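Vallow puts a price on its gripper kit

May 5, 2021

Vallow has begun taking orders for Floleo, a pair of hand-held grippers meant to let a person record chores that a robot arm will later copy. The rental runs 30 days, and the company says a newcomer can be trained in 5 minutes.
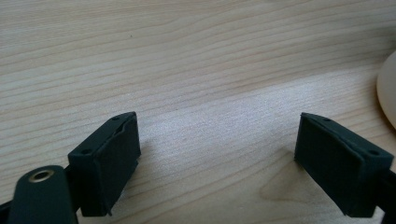

That last claim deserves a raised eyebrow. Closing a pair of jaws is easy; doing it the same way 60 times before lunch is a different job, and Vallow has published no figures on how many recordings get thrown out.
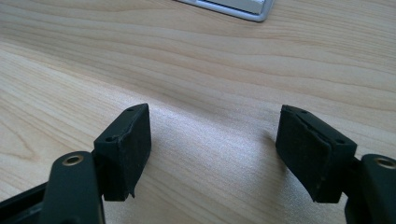 Spare pads are sold separately, in packs of 3. Buyers should ask how long a set lasts. The pads on the unit shown have scuffs, and one has a frayed corner, so the question is a fair one. Vallow's order page is silent on wear.
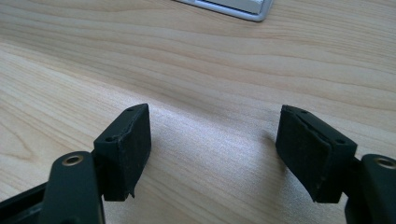

Tazi, the software that sorts the recordings, costs extra after the first month. Drerden, a rival, includes its own at no charge.
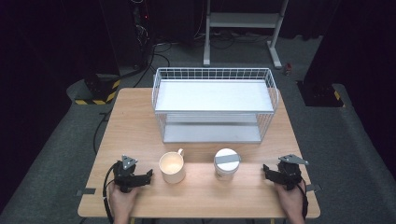
Shipping starts in June. Vallow has not said whether rental customers can cancel early.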